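4.2 Price guides and what they leave out

The claim that autograph prices track playing performance is repeated so often in hobby writing that few authors bother to test it. Galang's survey of the Kultthorpe auction lists is the usual citation. It covers 3014 lots, but only 182 were signed items with a named authenticator, and the published correlation rests on those alone. We are not persuaded that so small a share can speak for the rest. The lists also record asking prices next to closing prices without marking which is which, a fault Galang admits in a footnote and then sets aside.

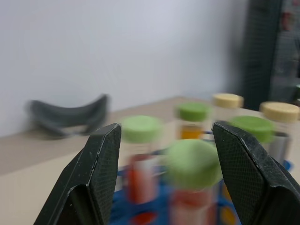 Figure 2. Small jars in a blue rack.

Ink condition is the second weak point. Guides such as Braleo grade a signature on a ten-step scale, and dealers treat the grade as though it had been measured. When 77 signed cards from the Dimaculangan collection were graded again by the same firm, around a third came back with a different number. Defenders of the scale answer that storage explains the change, yet the firm kept no storage records. Nor does lab equipment settle the matter. A cluster of small cylindrical jars in a rack, like the group in Figure 2, lends any report an air of care, but it says nothing about whether two graders would agree on the same faded signature.

The Narneck index tries to get around both problems by averaging guide prices over a season. Averaging hides the disagreement and leaves its cause alone. If the guides copy one another, and several of their January entries match to the dollar, the index counts one opinion many times. We therefore use closing prices only in the sections that follow, and drop the grade as a variable.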